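Pilden Robotics Club
Minutes of the January meeting

Present: Morenike Nwachukwu (chair), Jinlong Lu, Sheyla Giraldo, Marlene Amaral, Juwita Manurung (minutes)
Apologies: none received
The meeting was opened at 16:10.

1. Minutes of the previous meeting

The minutes were accepted with one correction. Under item 4 it was written that Marlene would ask Coltside for the use of their hall. It was Sheyla who offered to do this, and she has done it.

2. Kitchen task for the Stendholm competition

Jinlong reported on the work of the arm group. The task is the same as in the rules which were sent in the autumn: the arm must take a bowl from a cutting board, put it down on the worktop, and then bring it back to the board. The team may restart one time without losing points. A second restart costs 16 points.

The group has now made 56 recorded runs. Jinlong has put them in the shared folder, with a short note for each run. He asked that everybody use the same words in the notes, for example "missed" when the fingers close beside the rim, and "dropped" when the bowl was already lifted. At the moment some notes say only "bad", and it is difficult to learn something from this.

Sheyla explained how the group now approaches the bowl. In the old program the gripper came down from straight above and stopped over the middle of the bowl. Now it comes first to a waiting point over the board, turns the wrist, and goes to the rim with one finger inside the bowl and one outside. The waiting point is saved with the name "board_high". Please do not change this point without telling Sheyla, as three other movements start from it. 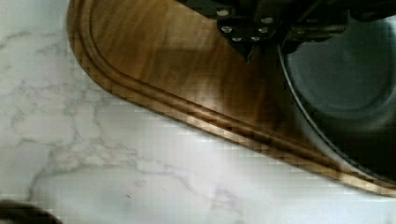 Marlene asked if the waiting point could be lower, to save time. Sheyla answered that she tried it and the arm became faster, but then there is little room to turn the wrist. Morenike suggested to keep the height for now and to look for the lost seconds in the return movement, where the arm goes a long way round. The members agreed.

There was a longer discussion about light. Jinlong thinks that reflections on the metal of the bowl confuse the program which finds the rim. Juwita is not sure, and would like to compare runs with the ceiling lamps on and off before anything is changed in the code. It was decided to make this comparison first. The position of the bowl must be marked on paper for each run, so that the two groups of runs can be compared fairly.

Marlene also reminded the members that the judges place the bowl themselves, and the rules do not say where on the board. It is therefore not enough to practise with one position. She will draw a plan with different positions and give it to Jinlong.

3. Parts and money

Juwita reported that the club account has 286 pounds. From this we must still pay the entry fee for Stendholm. The new finger pads were ordered from Prosser and have not arrived yet. Jinlong will write to them again – the first message was not answered.

Sheyla asked to buy a second emergency stop button with a longer cable. Now the person who holds the button must stand very near to the arm. This was approved without a vote.

4. Younger members

Morenike said that 21 pupils have put their names on the list for the beginners' group. This is more than we can teach in one room. The proposal is to divide them in two groups, one for building and one for programming, and to change after the half-term holiday. Marlene and Sheyla will teach the first lessons. Jinlong can help only when the arm group does not meet.

Beginners may watch the arm from behind the yellow tape, but they may not operate it until they have done the safety lesson. Juwita will print the safety sheet again, with bigger letters.

5. Visit to Coltside

Coltside has agreed that we use their hall for one practice afternoon. Their team will also be there with their own arm. Morenike will ask what tables they have, and if there are enough sockets near the wall. The transport is still open.

6. Other matters

The laptop with the blue sticker must be charged after each meeting. The key for the cupboard is now kept in the office.

Actions

Jinlong: write to Prosser about the finger pads; send the list of words for the run notes
Sheyla: order the stop button; shorten the return movement
Marlene: plan of bowl positions; first lesson for beginners, with Sheyla
Juwita: comparison of runs with lamps on and off; safety sheet
Morenike: questions to Coltside; transport

The meeting was closed at 17:25. The date of the next meeting will be sent by e-mail.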